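Pre-session checklist with comments: hand-guided and remote teaching, two-arm cell
Site: Kumurwood workshop, Jurnammont
Checked by: Janelle Marquez
Second checker: Efren Sison
Date: 2018-08-03
Task being taught: folding a short-sleeved top on the white table

Key: OK / OK with comment / Fix before next session / Not checked

1. Before power

1.1 Emergency stop within reach of the person teaching: OK
Pressed and released from both the remote seat and the table side. Efren did it from each place with his eyes shut, which I thoroughly approve of.

1.2 Second person present and briefed: OK
Leena Karppinen stood in for the first half. She had her own stop button and knew the shout (we use "hold").

1.3 Sleeves, lanyards, long hair: OK with comment
One lanyard came off and went in the drawer. Please do this before you come through the door and not when you are already leaning over the arms.

1.4 Cables at the arms free to move through the full reach: OK with comment
Swung both arms slowly by hand, out and back, with the motors off. No snagging. I would still like the slack on the left arm looked at when Aurelia Ilie is next in.

1.5 Cables behind the table: Fix before next session
It's a tangle back there. Nothing pulls on the arms, but tracing one lead to its socket took far too long. Labels at both ends, please, and clips along the back edge.

2. Grippers

2.1 Screws on the jaws: OK
Hand-checked with the small driver, no turning. They held beautifully through the whole of last month's work on towels, so the thread-lock was worth the bother.

2.2 Jaw faces clean, no lint: OK with comment
Brushed both. Fleecy cloth sheds like a cat, so add a brush-down after every 41 takes and at the end of the day.

2.3 Pinch force at the low setting: OK
Tested on scrap first, then on the real thing. The cloth should stay put when the arm lifts and slide out with a firm tug from a person. If you can't tug it free, the force is too high and you stop.

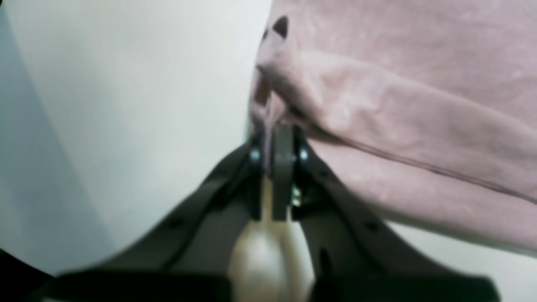
2.4 Pinch taken on a single edge: OK with comment
Grabbing a thick roll of cloth feels safer when you are driving by remote, and it's the habit we all have to lose. Take the edge, pause, then lift. Natalia Cárdenas is wonderfully good at this and I'd ask everyone to sit beside her for 7 takes before their own first go.

2.5 Finger gap when open: OK
Same on both sides.

3. Hand guiding

3.1 Arms go limp gently when guide mode is switched on: OK
A small sag on the right arm, well inside what we allow. Support it under the forearm the first time anyway.

3.2 Hands on the forearm only, never between the fingers: OK
Watched three people do it. All good, and all much smoother than in May!

3.3 Speed limit in guide mode set to 200 mm per second: OK
Read off the controller screen and written in the log.

4. Remote control

4.1 Left hand drives left arm, right hand drives right arm: OK
Sounds silly until you are facing the table from the other side - then it's the easiest mistake in the building. Say "left" out loud and wiggle the left gripper before each block.

4.2 Delay between hand and arm: OK
No lag that I could feel. The Haloren handsets are a joy compared with the old pedals.

4.3 Arms stop when the handset is let go: OK
Tried five times on each side, once in the middle of a lift.

4.4 Both arms parked clear of each other: OK
Leave a good hand's width between the elbows at the start position.

5. Table and cloth

5.1 Table locked and level: OK

5.2 Nothing on the tabletop except the garment: OK with comment
Pens, tape and mugs live on the trolley. Found a pen. You know who you are.

5.3 Garment checked for pins, hard buttons and loose threads: OK

5.4 Start layout matches the plan for the block: OK with comment
We want a mix, so creases and bunched sleeves are welcome at the start of a take. Please don't tidy them by hand just to make your fold look prettier. The untidy ones teach the arms far more, and I love seeing a bad start come good. 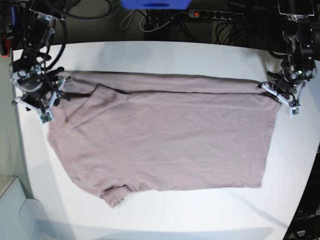 5.5 Fingertips stay above the tabletop: Fix before next session
The height stop works but it is set a touch low on one arm, and I heard a light scrape when Efren pushed down to flatten the cloth. Raise it by 2 mm and repeat the check on both sides.

5.6 Glare on the table: OK
Blinds half down.

6. Recording

6.1 Start and end signals agreed: OK
One tap of the foot switch to start, one to end. Abandoned takes are kept and marked "stopped", with a word on why.

6.2 Rest breaks: OK with comment
Remote driving is great fun and people forget to get up. Swap drivers when the timer goes, even if the fold is going well.

Open items
Cable labels and clips (1.5): Aurelia
Height stop (5.5): Efren, to be rechecked by Janelle
Left arm slack (1.4): Aurelia, not urgent
Spare jaw pads: ask Navarro for a delivery date

Result: cleared for hand guiding. Remote sessions can start again once 1.5 and 5.5 are signed off.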